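Judging a wave in the Sorkia series – notes for the November clinic
Solveig Tangen, head judge

Slide 1. Scope
Shortboard and longboard only. Paddle events are covered by Kristaps in the next session.

Slide 2. Heat format
Four surfers, 15 wave maximum. Best two waves count. Heat length is set by the head judge on the morning of the event and does not change within a round.

Slide 3. Panel
Five judges score each wave. High and low are dropped, the other three averaged. Judges do not confer before entering a score. At Namstead we had two cases of this. Mention both, no names.

Slide 4. Scale
Set the scale on the first exchange. An opening 8 leaves little room if the swell builds. Show the Hollari semifinal, Jurgita Paju's second wave – pause at the bottom turn and ask for scores before going on.

Slide 5. Interference
Inside position at takeoff has priority until the first priority is assigned. After that, the priority disc decides. Majority of the panel required for a call. Penalty: second wave is halved.

Slide 6. Protests
In writing, to Rūta Pärn, before the next heat in that division starts. Video from the beach is not accepted.

Slide 7. Questions
If short on time, skip the Siliņa example.

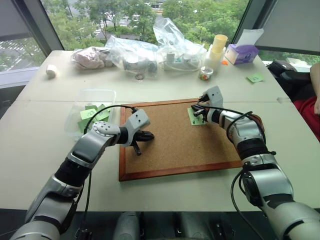 Green note and cork board, two arms at the table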